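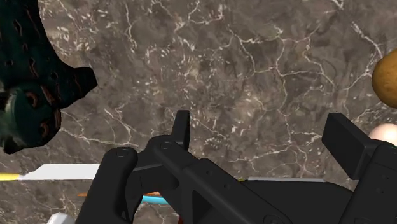
About Pluvgate

We're a nine-person company in Wamarley, and we look after robots that live inside a computer. Our customers teach robot arms to pick things up, move them and put them down again, and a lot of that teaching happens in simulation. We build the simulated work cells and then keep them in good shape, which is the part we love most!

The cell we're proudest of is Sullusum. It's a kitchen: one white arm on a pedestal, a black gripper, a long marble-patterned counter, and a changing mess of stuff to grab. We started it in June with a bare counter and a single potato. The library now has 138 objects in it, and yes, the potato is still there.

How we set it up

Everything begins at the base. If the arm's mounting point in the model is off by even a little, every reach is off too, and the error gets bigger the farther out you go. So we fix the base first, then walk the joints one at a time through their full travel and compare the numbers with the customer's own arm. Only after that do we add the gripper.

The gripper takes longer than the whole rest of the arm. It has links, pivots and two fingertips that have to meet squarely, and a simulated finger can pass right through a simulated egg if the contact shapes are sloppy. We set the contact shapes by hand, close the fingers on nothing, close them on something round, and then close them on something thin and flat. (Flat things lying on stone are the worst. We have spent whole afternoons on one spatula.)

Then comes the counter.
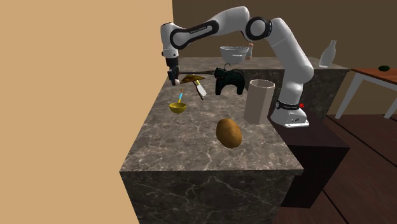

Once the friction feels right, we scatter objects and let them settle. A ladle should rock and come to rest. A cup should stand up by itself. If a piece sinks into the marble or buzzes in place, it goes back to the bench, and whoever built it gets to find out why. Usually the weight is wrong, or the shape we used for collisions is fatter than the one you see.

How we keep it running

Simulated cells wear out too, in their own way. Software gets updated, a new object arrives with its center of mass in an odd spot, somebody nudges a setting to fix one task and three others get worse. Sullusum has a routine for this, and it runs every night:

The arm goes home and reports its joint angles.
The gripper opens and closes 60 times with nothing in it.
A fresh set of objects is dropped on the counter and checked for anything that won't sit still.
The arm lifts small pieces near the far left edge of the counter, where the reach is long and the trouble usually shows up first.

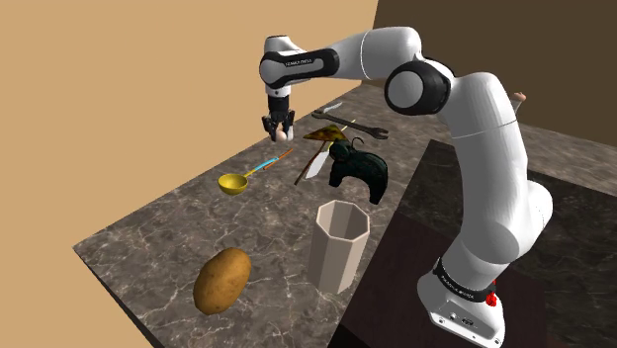

The Sullusum arm holding a small rounded object above the far left of the counter. Potato and cup in front.

In the morning one of us reads the log over coffee and replays anything strange, slowly, from a couple of viewpoints. The fix might be one number. It might be a week of work, and those weeks are pretty fun too, because we learn something about grasping every time.

Our other cell, Lie, is a workbench with drawers. It's younger and a good deal grumpier, and it gets the same care.

Working with us

We take on cell setup, gripper tuning and repair of simulations that used to work and now don't. Send us your model as it is, with the weird parts left in. Our repair log is up to entry 2081, so there's a decent chance we've met your problem before, and if we haven't we'd really like to.

Page updated Nov 3, 2019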